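Ticket: Episodes rejected on upload, Brisell cell 3
Project: Ronness
Status: Open, waiting on retest
Opened: Tuesday, 09:40

Problem
Uploads from cell 3 are failing the sync check. Of 555 episodes recorded for the microphone task, 50 were rejected with "wrist stream behind joint log". The other cells are passing. The full set stands at 3,501 episodes and we don't want to train on any from this cell until the fault is found.

Tried so far
10:15 Restarted the Nakis recorder. No change.
10:50 Swapped the network cable to the storage box. No change.
11:30 Replayed ten rejected episodes. The right wrist stream starts on time and then slips during the lift. The left stream is fine in all ten.
13:05 Set both wrist streams to the same frame rate in the Tangen config. They had been different. Rejections dropped but did not stop.
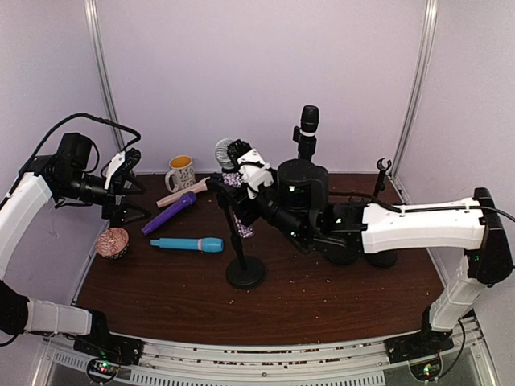

Slip is worst when the right arm is stretched out over the table, so the camera cable is the next suspect. It runs along the top of the long white forearm, and the reach to the stand takes the arm most of the way across. The purple glitter microphone over the black stand is the pose to use for the retest. Keep the left gripper open and still, so only one arm is loading the recorder.

Next steps
Refit the right camera cable with more slack at the wrist.
Record a fresh batch with the same objects and compare the rejection count.
Wipe the crumbs off the tabletop before recording.
Leave the rejected episodes in quarantine. Do not delete them.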